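30th October

Rain until noon. The Femer boiler went out again overnight and I relit it before breakfast. The service plan costs 1,675 a year and I'm not renewing it in November. Wrote to Jurkutach to say so.

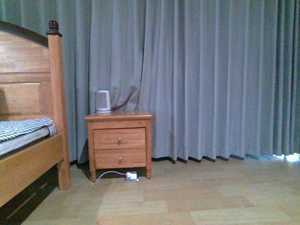

After lunch I drove to Hollden for the dog's tablets, 12 in the box. The road past the quarry is still closed, so it took an extra 20 minutes each way. Bought stamps and a bag of onions. Soup for supper, then read 31 pages of the canal book. Wind picking up. Must bring the bins in tomorrow.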